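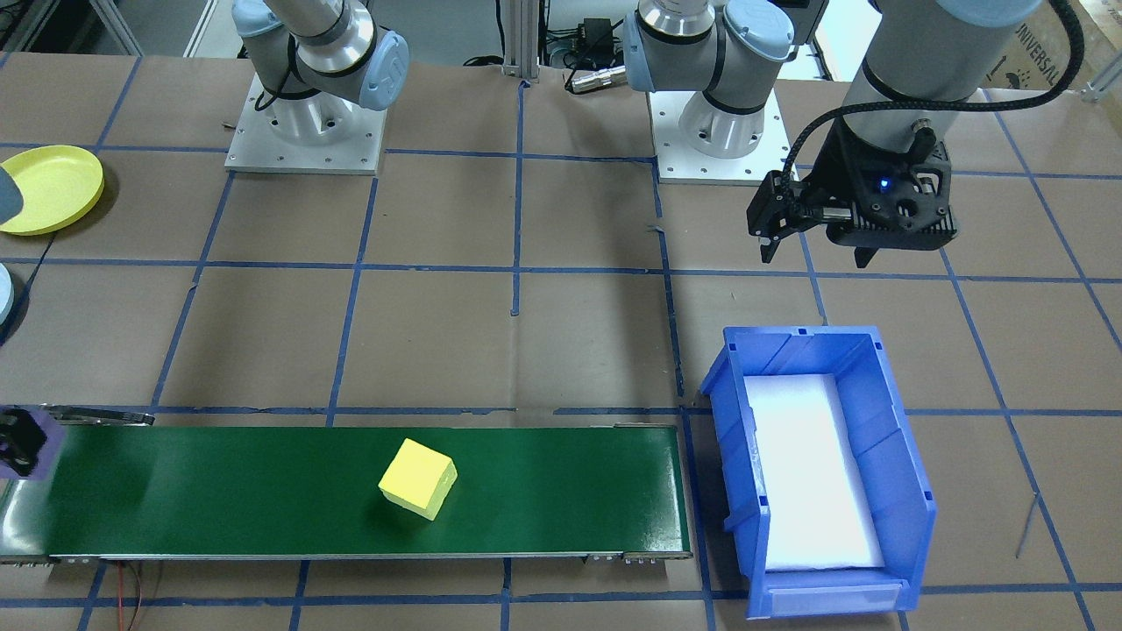

The belt, the cube and the blue bin, Irthorpe, 9th February.

Home Stories Poems Contributors Submit About

THE RIGHT HAND

Hilde Declercq had the habit to hold her breath when the gripper went down. Vitalii Yatsenko noticed it on his first morning at Michiels, and by noon he was doing it too.

"You are shaking," she said.

"It is the arm that shakes."

"The arm does what you do. Again, please."

He put his fingers back in the handles. When he moved his right hand, the right arm moved over the table, a little later than he expected, like a person who must translate before he answers. The cube was yellow and made of foam. It travelled on the green belt, and he had to take it before the end and put it down in the bin. A child could do this with no lesson. Vitalii needed four attempts, and on the third he pushed the cube to the floor on the far side.

"Do we keep that one?" he asked.

"We keep everything. I write 'failed' next to it."

She wrote it. Her list was in a school notebook, although the computer also kept a list. By the evening the number in her notebook was 122.

He had come to Irthorpe in December, from the sorting hall at Jiltside, where he had worked nine years with parcels. He knew how a box tells you its weight before you lift it. In the handles there was no weight. He had only his eyes, and the small blue light on the gripper, and Hilde breathing or not breathing behind him.

"At Jiltside, who does your work now?" she asked him once, when they were eating.

"Dutura does it. The machines from Dutura."

"And who taught them?"

He had never thought about this. He tried to remember if there had been somebody, a man or a woman in a corner with handles, and he could remember only a door that was usually closed.

In the afternoon she began to leave the cube crooked on the belt. He had to turn his wrist to meet it. He found that if he thought about the wrist, he missed, and if he thought about his mother's kitchen, he did not miss. He took the cube by its two sides. He carried it over the blue lines. Over the white foam he waited, as he would wait over a sleeping cat, and then he opened his fingers.

"Why did you stop there?" said Hilde.

"Where?"

"Before you let go. You always stop there, nearly one second. It will learn that also."

"Is it bad?"

She turned some pages of the notebook back and forth. "It is slower," she said. "They will ask me about it."

He waited for her to say that he must stop doing it. She put the cube back on the belt, with one corner towards him, and sat down.

"Number 123," she said. "Whenever you are ready."

Vitalii moved his hand, and after a moment the arm moved too.

We use cookies to remember your reading preferences. Accept Decline Read more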